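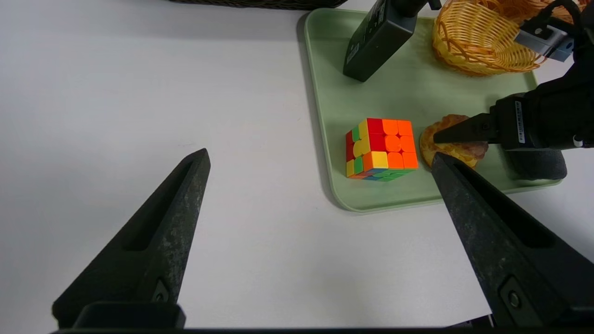
Two arms working over the green tray: cube on the left, pastry to its right, wicker basket behind.

Handing a tray-packing station over to a two-arm cell

By Chenxi Lu, Prutdale

These steps cover the change from hand packing to a shared cell with two arms. They assume the arms are installed, the safety assessment is signed, and the packers still work the line next to the cell. Menu names are from the Zandell controller and may differ on yours.

Step 1. Write down the manual job first

Sit with the people who pack and record what they do, including the parts missing from the work sheet. At Prutdale, Guoqing Song had been turning soft items by the edge for years, and no instruction mentioned it. His method became the grip setting for baked goods.

Step 2. Sort the items by how they need to be held

Use one class for rigid items and one for items that crush or flake. A puzzle cube tolerates a firm squeeze from both fingers. A pastry does not. Set the closing force for the soft class first and raise it in small steps until the item stays put during a lift.

Step 3. Fix the tray position

Mark the tray corners on the table. If both arms reach over the same tray, give one of them priority in the Shared Zone menu. The other arm waits outside until the zone is released.

Step 4. Check the fingers at the start of each shift

Wipe both fingers and look at the inner faces. Scuffs on the surface are normal. Replace a finger if the tip is chipped or if the screw at its base turns by hand. Log the check under the operator's name – the maintenance planner reads this log, so an unsigned entry counts as a missed one.

Step 5. Set the travel speed

Start at 19 percent of rated speed and run 75 trays. Raise the speed only if no more than 4 trays needed a correction. Watch the wrist camera during travel. Items smear into streaks of color while the view is changing fast, so do not judge a grip from those moments. Wait until the picture is still.
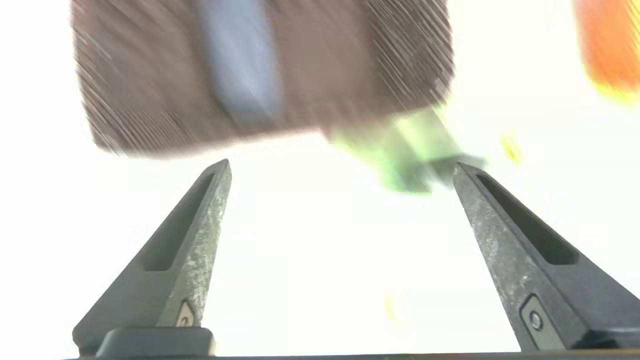
Step 6. Reassign the work

Packing hours go down and checking hours go up. Zeyu Luo moved two packers to cell operator and kept their pay grade under review until November. Operators need 5 supervised shifts before they clear stops alone. Put the new duties in writing before the cell runs at full speed.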